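The chess set that got me writing letters again

Posted 11/10/2020

I've been meaning to write this up for weeks, and the kettle's on and the house is quiet, so let's go. I have fallen head over heels for correspondence chess. By post! With stamps! I play one move, I write it on a card, I walk it to the box on the corner, and then I get on with my life until an answer drops through the door.

It started with a box of my grandfather's things. Among the bank statements and old seed packets was a bundle of 24 postcards, all from the same man in a village called Wandov, each with a single chess move in the top corner and then a few lines of chat squeezed in underneath. The weather, a bad knee, a very good plum tart. I set up a board and played the whole thing through from the cards. I only had one side of it, so I had to guess at my grandfather's replies, which took most of an evening and was the most fun I'd had in ages. I'm fairly sure he was losing. The last card says "Your bishop, I think, is in trouble" and then there aren't any more.

So of course I wanted a game of my own. I asked on the Cirkarum forum, which is mostly people talking about old board games but has a little corner for postal players, and within a day I had three opponents. One of them is Sarita Yadav, who has been doing this since she was at school and has kept every card she's ever been sent. She reckons it's well over 1000. She keeps them in shoe boxes sorted by opponent, and she can tell you who had the worst handwriting without stopping to think.

I do my thinking at home with a proper board left out between moves, and I can't recommend that enough. You walk past it with a cup of tea and see something you've missed for two days.

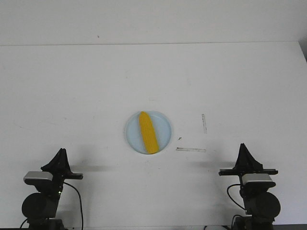
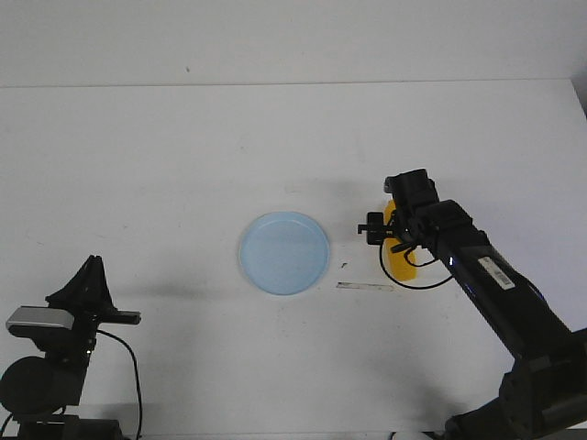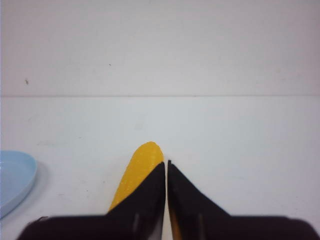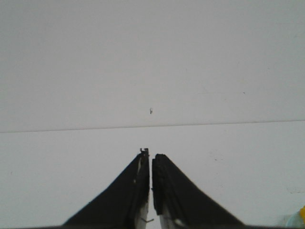

Sarita told me early on to write down my reasons as well as my move, in a notebook that stays at home. I thought this was fussy until January, when I opened my reply from her, looked at the board and had no idea at all why I'd shoved my knight out to the side. The notebook said "so the rook can breathe". Well, quite. The rook never did breathe and I lost that game in the end, but at least I knew what I'd been up to.

A few things I've picked up, for anyone tempted. Number your moves on every card, and repeat your opponent's last move before giving your own. I skipped that once and we spent a fortnight playing two different games. Don't use a fountain pen unless you like smudges. Buy your stamps in one go or you'll run out on the evening you've finally found a good move, and you will be unbearable until the shop opens.

As for boards, mine's a Kinnear folding set, second-hand, with one white pawn that's plainly from another family. I've looked at nicer ones and I keep coming back to it. The squares are a good size and the pieces don't topple when the cat goes by.

The chat on the cards is the best bit, though. There's so little room that people only put in what they really want to say. One opponent, who lives near Cuvham, is teaching himself the accordion and gives me a one-line report each time. "Left hand refuses." Then a while later, "Left hand considering it." I cheered out loud in the hall! I've never heard the man's voice and I'm properly invested in his left hand.

I've also been reading about the old masters, and there's a lovely thing about Ruy López, whose book came out in 1561, telling players to sit so that the sun gets in the other person's eyes. No use to me at all when the other person is two counties away, but I've written it on the inside cover of the notebook anyway.

Current state of play: one game lost, one going nicely, and one where I'm a pawn up and terrified. If you fancy a game, leave a comment and I'll send you my address. I'm happy to take black.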